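12 March 2021

The navigation portion of the Nelano project reached its first internal review this week, and I have been asked by several readers to set out how the training examples were gathered. The present entry addresses that request. It concerns the simulated houses only; the physical trials at the Adby site will be covered separately once the records have been checked.

The purpose of the work is to provide a learning system with examples of a household robot moving from one room to another and stopping at a named object. Each example consists of an instruction, a sequence of views, and the action taken at each view. The instruction is a short sentence in everyday English, such as "Go to the dining table and stop by the nearest chair." The actions are limited to moving forward, turning left, turning right, looking down, and stopping. Earlier versions permitted sideways steps, but these were removed in February after the operators used them so seldom that the system could not learn them reliably.

We began with 24 simulated houses supplied under the Unum license. Every house was inspected before use. The inspection covered whether doors could be passed, whether floors met at the same height, and whether objects had been given sensible names in the underlying list. The third item required the most effort. In one house, every seat in the building carried the label "furniture," and an instruction to find a chair could not be scored. Such labels were corrected by hand, and the corrections are kept in a separate file so that the original houses remain unchanged.

The accepted set now stands at 729 examples. A further 102 were recorded and set aside. Most of the rejected examples fall under one of the following headings:

- The operator reached the target but did not issue the stop action.
- The instruction could be satisfied by more than one object in the house.
- The path passed through a wall or a closed door owing to a fault in the collision settings.
- The written instruction was edited after the path had been recorded.

The last of these deserves comment. It is tempting to repair a poor instruction once the path is known, and the result often reads very well. It also describes a route that the operator was never asked to follow. We therefore adopted the rule that an instruction is fixed at the moment recording begins, and that an unsatisfactory one leads to a new recording.

Doorways have proved the most difficult part of the collection. An operator seated at a desk tends to turn as soon as the target is visible, while the simulated robot still has half its width behind the door. The example then contains a collision, followed by a series of small corrections. We first discarded all such cases. On reflection this was a mistake, as the system was left with no record of how to recover, and in early tests it would remain against a door edge until the time limit expired. Recoveries are now retained, provided that the operator completes the task, and they are marked so that their share of the training set can be adjusted.

Starting positions were also revised. Under the Tarawneh procedure, which we followed at the outset, each path begins in the center of a room with a clear view on all sides. We have added 82 paths that begin at or near a threshold, where a door may take up a good part of the view and the target may be partly hidden by other furniture.

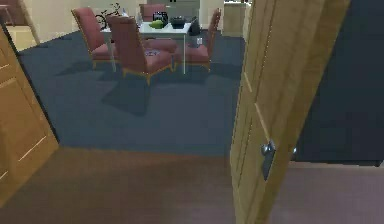

These paths take longer to record. The operator must decide whether to move through the opening at once or to turn first, and two operators given the same start will frequently choose differently. Both choices are kept where both succeed. We have not attempted to name one of them as correct, although the question was raised at the review and will be raised again.

Dining areas require particular care in the wording of instructions. Where several matching chairs stand at one table, "the chair" is not sufficient, and the operator must write "the nearest chair" or "the chair on the far side of the table." Terms such as "nearest" are measured from the starting position. This convention was not written down until the second week of recording, and the examples from the first week have been reread with it in mind.

Work for the coming period is confined to two matters. The first is the division of the set into training and test portions, which will be made by house – no house will appear in both. The second is a revised instruction guide for operators, with the conventions on distance and on stopping placed on the first page. Comments on the draft guide may be left under this entry.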